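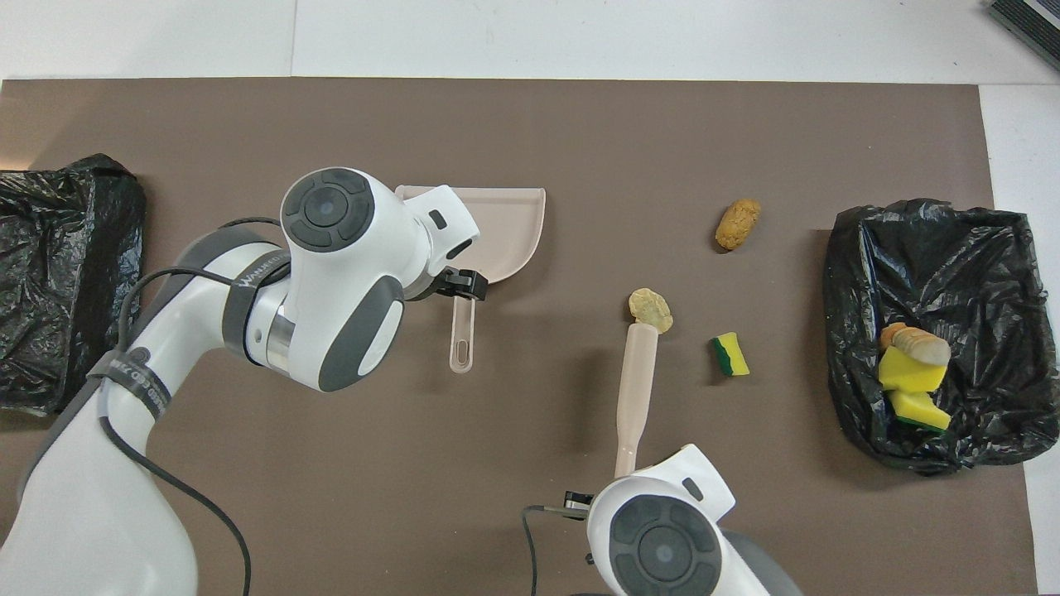 Photos: Nga Từ, Kovholm open day

Kovholm table-clearing demo – README

Recordings from the March open day at Kovholm. Two arms work at one table with a dustpan, a brush and two lined bins. The objects are bits of sponge and pieces of food, or toy food.

Contents
77 episodes from the morning, 105 from the afternoon. Each folder holds the video, the joint positions and a short text note by Ottar Hedlund. Visitors could ask for a new layout between runs, so no two starting positions should be taken as equal.

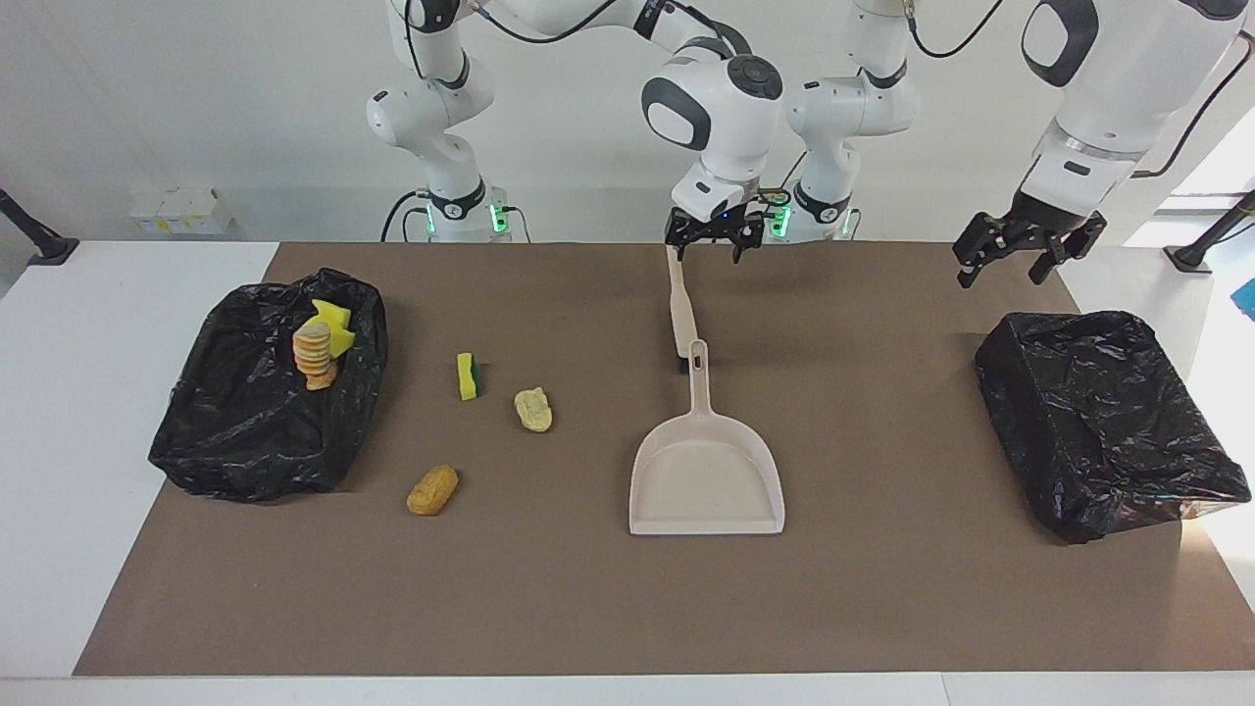
Layout requests are in layouts.csv, one row per episode. Rows marked "J" were typed up by Jeanie Buchanan from paper slips and may have spelling mistakes. Episodes stopped early are kept – check the "ended" column before training. 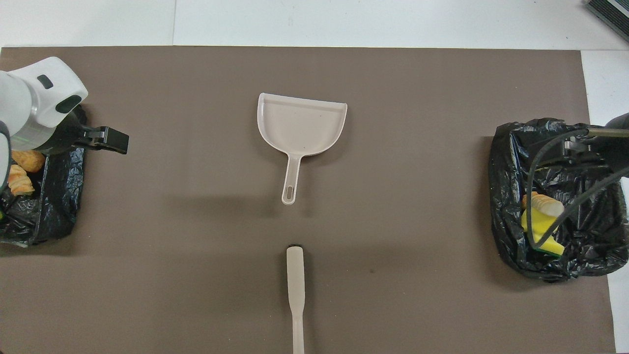 Dustpan and brush on the mat, a bin on each side.

Contact: Fabian Egger, Kovholm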